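Clearing the Bed: How We Fold and Put Away in a Small Bedroom

If your house is anything like ours, the bed is where everything lands. Clean washing comes up the stairs and gets dropped on it, a blanket gets pushed to one side, somebody's cuddly toy is under the blanket, and by the time you want to lie down there's no bed left to lie on. I've written before about the airing cupboard and the dreaded sock bag (thank you for all the messages about the sock bag, I had no idea feelings ran so high!), so this time I want to go through the bed itself, and the furniture next to it, which in a small room is really all one job.

We lived for years in a terrace in Cleltcombe where the back bedroom had space for a bed, a desk and one person breathing in. You learn a lot in a room like that. The main thing I learned is to start with the bed and leave the desk alone until the bed is finished, however much the desk is calling to you. The bed is your table. Once it's clear you can fold on it, sort on it and stack on it, and you won't be balancing piles on your knees.

Before you fold a single thing, open the curtains and the window too if the weather allows. Then take off whatever doesn't belong to the washing: toys, books, the hairbrush, the plate from last night. Put them all in one basket or box and stand it by the door. Don't walk them round the house one at a time, or you'll find yourself downstairs twenty minutes later cleaning out the toaster.

Next, blankets. A big knitted or woven blanket takes up more of the bed than anything else and it hides things, so it wants dealing with early on. Shake it out, lay it flat if you can, and bring the two long edges in to meet at the middle. Fold in half along that line, then into thirds from the short end. You get a nice fat parcel with no raw edges showing, and it sits across the foot of the bed without sliding off. Never hang a heavy knit over the top of a headboard for weeks on end. I did this with a lovely one and it grew a sort of hump that never went away.

If the blanket has been stored since spring it may smell a bit shut-in. An afternoon over the back of a chair usually sorts it out. I don't use sprays on wool any more, although I do tuck a little bag of dried lavender in with it when it goes back.
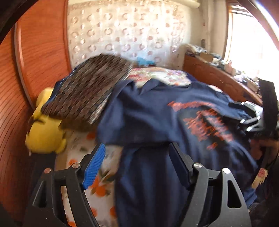
Now for T-shirts, which everybody has too many of and which cause more muddle than anything else in the drawer. I've tried all sorts of clever folds and have gone back to the plain one. Lay the shirt face down and smooth it from the middle outwards with the flat of your hand. Fold one side in to just past the neck, sleeve turned back on itself, then the other side the same. Bring the hem up to about a hand's width short of the collar, then fold in half again. It should stand up by itself on its edge. If it flops over, the folds are too loose, so open it up and smooth it again.

Shirts with printed lettering want a bit more care. I wash them inside out and cool, and I try to keep the fold lines off the print, because a crease pressed into it for months can turn into a crack. If the writing runs right across the chest, fold the sides in a little less so that the lettering stays mostly flat, and never put a hot iron straight on it. A tea towel in between is plenty of protection for a quick press on the wrong side.

Dark colours go together in our house, navy with black and charcoal, mainly so that I can find the navy ones by daylight and stop going out in one of each. Stand them in the drawer like cards in a box. My middle drawer takes 12 folded this way and I could never get more than seven in when they were lying flat.

A few words about soft toys, as they do live on beds whether we like it or not. Give them a place. Up by the headboard is as good as any, on top of the pillow so they aren't squashed when the cover goes over. Most will stand a gentle wash inside a pillowcase with the end knotted, but do read the label, and let them dry right through before they go back.

Bedding next. If you have patterned sheets and patterned pillowcases that don't match one another, please don't worry about it! I'm very fond of a fruity sheet with a flowery pillow, and a wallpaper with plenty going on can take the pair of them. What helps is storing each set inside one of its own pillowcases, so you pull out a single bundle on changing day.

Last of all, the desk or dresser. Take everything off it and put it on your nice clear bed. Wipe the wood with a barely damp cloth, then a dry one, going with the grain. Papers go in one pile to be read with a cup of tea, bottles get checked for leaks and stood together on a tray, and little boxes get opened, as half of them will be empty. Ornaments can go back last, and if they're by a sunny window it's worth moving them along now and then so they fade evenly.

I allow an hour for the whole lot if I start at 11 in the morning with the radio on. Next time I'll be tackling the cupboard under the stairs, so wish me luck, and do send in your own ways with fitted sheets. Mine still end up in a ball.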